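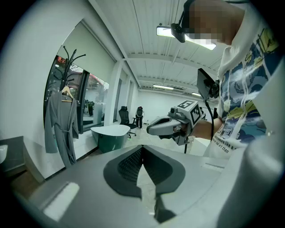

A Room for Bathing
From the Home and Interiors section

The bathroom has long been the most enclosed room in the American house. It is usually small, often windowless, and planned around the plumbing before anything else is considered. The bathing room at the Turcotte residence in Trinley begins from a different position. Its designers at Zanemero treated it as a room first, with a view, furniture and space to walk, and arranged the fixtures afterward.

The building was a workshop before it was a home, and the renovation retained much of its character. The exposed beams and corrugated panels overhead were kept and painted white to match the walls. A long fluorescent fixture supplies the general light. Zanemero considered replacing it with several smaller lamps, then decided that a plain, even light suited the ceiling and made the room easier to clean.

The floor is finished in glossy tile with a gray-and-white marble pattern. Tile of this kind offers the appearance of stone with less maintenance, and it reflects a good deal of daylight back into the room. Households planning a similar floor should ask the supplier for the slip rating of the exact finish under consideration, and should view a full box laid out before ordering. Printed patterns repeat, and two matching tiles placed side by side are difficult to overlook once the grout has set. The Turcotte order included 6 spare tiles, which are stored flat in the hall closet.

The bathtub stands free of the walls. Its interior is a white oval, and its outer shell is a dark green that was chosen after almost 15 samples had been compared in morning and evening light. Several of the rejected greens looked black after sunset. Primholm, the showroom that supplied the bathtub, advises customers to leave enough clearance on every side for a mop to pass, and the family reports that this has proved the most useful advice they received.
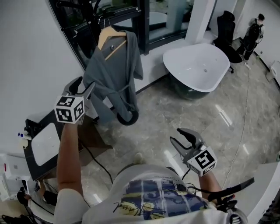
Textiles are given as much attention as fixtures. A dark gray bathrobe hangs on a light wooden hanger from a black metal rack, where it can be reached from the tub and has air on all sides. The designers prefer a hanger to a hook for any heavy robe. A hook gathers the full weight of the fabric at one point and tends to stretch the collar, and the folds beneath it are slow to dry. The belt should be tied loosely before the robe is hung – a trailing belt is easily stepped on.

A good robe will last for years with modest care. It should be washed before its first use, without fabric softener, which reduces absorbency. Shaking the robe out by hand before drying helps to restore the pile. Dark colors are best laundered apart from white towels for the first several washes.

The large window behind the robe is framed in a dark finish, and the greenery outside supplies most of the color that the room does not supply for itself. A white column stands beside the window. Early drawings proposed boxing it in with shelving, at a cost of 20 inches of floor. The shelving was moved to the hall, where it now holds towels and bath salts.

The rack was the last item to be settled. It was first drawn at 54 inches from the floor, a comfortable height for shirts and jackets but too low for a full-length robe, whose hem would have rested on the tile. Zanemero revised the drawing after hanging the longest robe in the house from a temporary rail, and recommends that other households carry out the same trial before any holes are drilled.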